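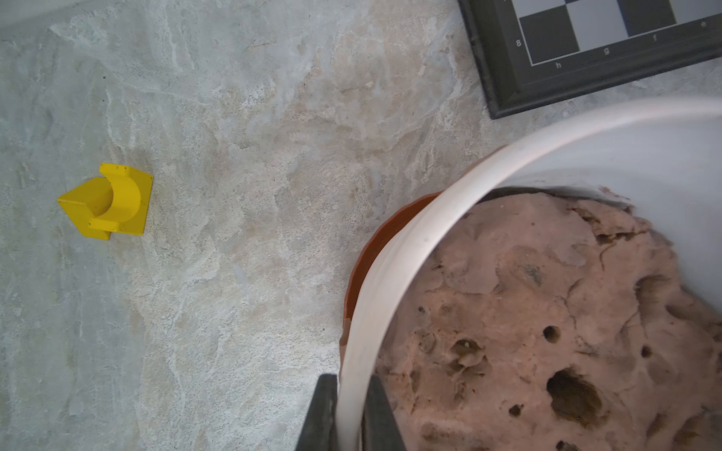 Slide 1. Gripper at the white bucket, yellow part left, chessboard behind.

Hi everybody, thanks for coming back from coffee on time. I'm going to leave this one up while I talk, so get comfortable with it.

My question for the next twenty minutes is whether machines can do chores yet. I get asked it at every family dinner, and I used to say "five years." I've stopped saying that (my aunt keeps track).

So, look at the two gray fingers at the bottom, one on each side of the rim. Say the chore is "move the bucket out of the way." You or I would do that with one hand while talking on the phone. Now think about what the machine has to decide. Where on the rim? How hard? And what does that lumpy brown stuff inside weigh? It could be dough, it could be clay - I'd want to know before I lifted it, and so would the controller.

[Pause. Let them guess dough or clay. Take two or three, no more.]

And then there's the neighbor. See that orange sliver tucked right against the bucket? That's all this view gives you of it. Pot or bowl, take your pick. One finger has to go down somewhere on that side of the rim, and clutter like this is what kills our nice clean demo numbers.

OK, numbers. At Dasden we ran 400 pick-and-move trials on kitchen counters last August, single objects with plenty of room around them, and the failures were so rare that Thibault Gautier started bringing a book. Then we pushed things together. Same arm, same objects, 174 trials, and 56 of them ended with something knocked over, dropped or just not grasped. He put the book away!

The yellow piece on the left is the easy kind. Bright color, open counter all around it, solid edges. I'd bet my lunch on that one. The chessboard I'd leave alone completely, please, at least if there's a game on it.

[If running late, skip to Wunderlich.]

Quick word on the shop floor. People assume it's way ahead of the kitchen, and for fixed jobs it is. But Jana Görtz at Wunderlich walked me through their end-of-shift cleanup, and it's the same mess with more grease. Tubs, rims, odd parts, stuff leaning on other stuff. They still do it by hand. She has a list of more than 4,000 part types that can turn up in a tub, and she laughed when I asked if we could have them all scanned.

So where am I on the question? Wiping an empty counter, yes. Fetching a part that's sitting by itself, mostly yes. Clearing a counter the way you'd find it at 6 p.m. - no, I wouldn't leave the room.

Next slide is the force plots. Ask Anneliese for the clicker, mine's dead.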